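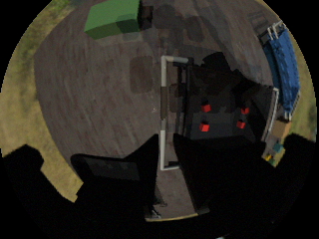 시뮬레이션 화면. 검은 작업대 위에 작은 빨간 큐브 네 개가 놓여 있고, 그 바로 앞까지 집게 손가락이 와 있다.

로봇한테 작업대 정리를 맡길 수 있을까? 아직은 직접 하는 게 빠릅니다

2023년 12월 30일 / 작업실 살림 메모

연말이라 작업실 정리를 하다가 또 같은 질문을 받았습니다. "요즘 로봇 팔 좋다던데 그거 하나 두면 되지 않아요?" 결론부터 쓰면 저는 안 삽니다. 적어도 작업대 치우는 용도로는 안 삽니다. 왜 그런지 적고, 그 밑에 제가 쓰는 정리 요령을 붙여 둡니다. 요령만 필요한 분은 중간부터 읽으세요.

큐브는 쉬운 문제입니다

위 화면 같은 시험에서 다루는 물건은 대개 큐브입니다. 면이 평평하고, 크기가 같고, 서로 떨어져 있고, 색도 바닥과 확 다릅니다. 집는 쪽에서 보면 이보다 친절한 물건이 없습니다. 제 작업대에는 그런 물건이 하나도 없습니다. 톱밥에 반쯤 묻힌 와셔, 돌돌 말린 사포 조각, 뚜껑 없는 목공 본드, 어느 서랍 것인지 모를 경첩. 큐브를 잘 옮긴다는 말과 이걸 치운다는 말은 거리가 멉니다.

게다가 시뮬레이션에서는 본드가 굳지 않고 나사가 굴러 떨어져 선반 밑으로 들어가도 다시 시작하면 그만입니다. 우리 집 선반 밑은 다시 시작이 안 됩니다.

우발도 파리나 씨가 예전에 Dutberg 공방에서 Plukitz라는 소형 팔을 써 본 이야기를 해 준 적이 있습니다. 나사 432개를 길이별로 나누는 일을 시켰는데, 섞여서 겹친 나사는 사람이 먼저 펴 줘야 했답니다. 펴 주는 김에 그냥 나누는 게 빨랐다고요. 그 뒤로 팔은 공방 구석에서 전등 받침 노릇을 한다고 합니다.

물론 똑같은 부품이 똑같은 자리에 하루 종일 들어오는 공장이라면 얘기가 다릅니다. 같은 동작을 4000번 반복할 일이 있으면 저도 기계를 알아보겠습니다. 가정 작업실에 그런 일이 있나요? 저는 한 번도 없었습니다.

그래서 손으로 하는 정리법

1. 치우기 전에 먼저 쓸지 마세요. 빗자루부터 들면 작은 나사가 톱밥과 함께 쓰레기통으로 갑니다. 자석을 비닐봉지에 넣어 작업대 위를 한 번 훑은 다음, 봉지를 뒤집으면서 자석을 빼면 쇠붙이만 봉지 안에 남습니다. 황동이나 스테인리스는 안 붙는 것이 많으니 눈으로 골라야 합니다.

2. 분류 통은 2개만 둡니다. 하나는 "자리 있는 것", 하나는 "모르겠는 것". 통을 여덟 개씩 늘어놓고 시작하면 분류하다가 해가 집니다. 모르겠는 것 통은 1월에 한 번 뒤집어 보고, 그때도 모르겠으면 버립니다.

3. 작은 토막은 크기보다 두께로 모으세요. 다시 꺼내 쓸 때 찾는 기준이 거의 항상 두께입니다. 길이는 어차피 자릅니다.

4. 야외 콘크리트 바닥에서 작업한다면 잔디 쪽에 헌 이불보를 한 장 깔아 둡니다. 콘크리트에 떨어진 나사는 쓸어 담으면 되지만 풀 속에 들어간 나사는 잔디 깎는 날에야 나타납니다. 저는 그렇게 날 하나를 해 먹었습니다.

5. 바닥의 기름 얼룩에는 고양이 모래를 뿌리고 발로 비벼서 하룻밤 둡니다. 다음 날 쓸어 내고 주방 세제를 뜨거운 물에 풀어 솔질합니다. 오래된 얼룩은 옅어질 뿐 없어지지는 않습니다. 없어진다고 쓴 글은 믿지 마세요.

6. 집게가 아쉬우면 긴 손잡이 집게를 사세요. 저는 Grasso 것을 쓰는데 스프링이 좀 뻑뻑해도 선반 뒤에 떨어진 연필 정도는 잘 꺼냅니다. 충전도 필요 없습니다.

댓글로 받은 반론

발데마르 햘타도티르 님은 Drakum 전시장에서 로봇이 블록을 상자에 담는 걸 직접 봤다며 제가 너무 박하다고 하셨습니다. 담는 건 저도 믿습니다. 다만 그 블록을 누가 늘어놓았고 실패한 판은 몇 번이었는지가 궁금합니다. 판매하는 쪽에 물어보실 분은 이 두 가지를 물어보세요. 그리고 가능하면 자기 서랍에서 제일 지저분한 칸을 통째로 들고 가서 눈앞에서 시켜 보세요. 거절하면 그것도 대답입니다.

제 서랍을 비우는 기계가 나오면 이 글은 고치겠습니다. 다음 글은 굳은 본드 뚜껑 여는 법입니다.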